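Packed lunches for long ferry crossings — what do you take?
Posted by Saimi V. in Food and Drink, April

saimi_v
We're doing the overnight to Skutport again with the kids and I refuse to pay cafeteria prices a second time. Last year it was a grey burger and chips for everyone and I could have cried at the till. So I want to take the lot with us — lunch, tea, something for breakfast. No fridge in the cabin, no kettle either. What keeps and what doesn't? One of mine won't eat anything with mayonnaise in it, before you all shout egg mayo.

Lempi_S
Egg mayo.
Sorry! Hard boiled eggs in their shells then, and a twist of salt in foil. They'll do for the first day easily if you keep them in the cool bag. I do cold new potatoes as well, and mine eat them like apples. Cheese, crackers, a cucumber you cut up when you need it (bring a knife that folds, and put it in the car before you board or you'll be hunting through every bag like I was).

narwood_dad
Wraps. Bread goes soggy, wraps don't, end of thread.

Lambros C
Can't agree with that. A wrap that's been in a bag since seven in the morning is a wet flannel by teatime. Proper bread with butter right up to the edges will hold off the damp much longer, and I've done the Vesitz run more times than I care to admit. Butter both sides. Salad in the middle, nothing wet touching the bread, and wrap them tight in greaseproof so they can't slide about.

narwood_dad
You're putting butter on a salad sandwich?

Lambros C
Yes, and so did my mother.

firouzeh_b
I'd go further and say don't make them up at all. Take the loaf, take the fillings in tubs, and build them on deck. We had a whole table to ourselves up by the funnel last time and it was the nicest meal of the holiday, honest to goodness. Flatbread, white cheese, walnuts, a big bunch of mint and basil, radishes. My two don't like half of it at home but they'll eat anything if there's a sea view. You do need something heavy to hold the napkins down. We lost most of a packet over the side and I felt awful about it.

saimi_v
Oh that sounds lovely, but I've got one who gets seasick the minute he's outside AND the minute he's inside, so I can't see us sitting up there chopping radishes. What do you give a queasy seven year old?

Iida_S
Dry crackers and ginger biscuits, little and often, and keep him off the squash. Plain white bread is good as well. I know we're all meant to be on the seedy stuff but a bad tummy doesn't want seeds. Mustonen do a soft white sliced that stays fresh for ages, we always pick one up on the way to the port.

narwood_dad
White sliced is the worst possible bread for this. It goes to paste.

Iida_S
Only if you squash it! Pack it at the top. And if you're worried about it flopping, do a double decker with three slices — the middle one props it all up. Lettuce on one side and whatever's red on the other, and you can get a whole salad in without it falling out in somebody's lap.
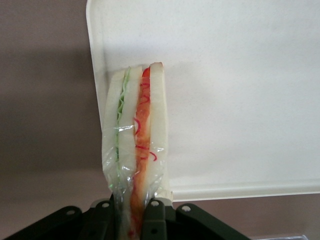
I wouldn't give one of those to the poorly one, mind you. He gets the plain bread and a cuddle. But for the grown-ups it saves faffing with forks, and it fills you up properly, so you're not creeping down to the shop at ten at night for a giant Toblerone. (I am speaking from experience.)

Lempi_S
Grated carrot is good in a double decker. Squeeze it out in a tea towel first, though. An old tea towel, it stains.

Lambros C
Butter. On all the inside faces. I'll say no more.

narwood_dad
Fine, I'll try the butter. I still say wraps for the morning, with peanut butter and a banana rolled up whole. There's nothing in that to go off.

saimi_v
Right, list so far is eggs for day one, potatoes, crackers, ginger biscuits, white loaf on top of everything, and wraps for breakfast to keep the peace. Does anybody know if they'll fill a flask with hot water at the cafeteria, or do they charge for that now as well?

firouzeh_b
They filled ours for nothing last summer, but go before the evening rush. The queue went right back to the stairs.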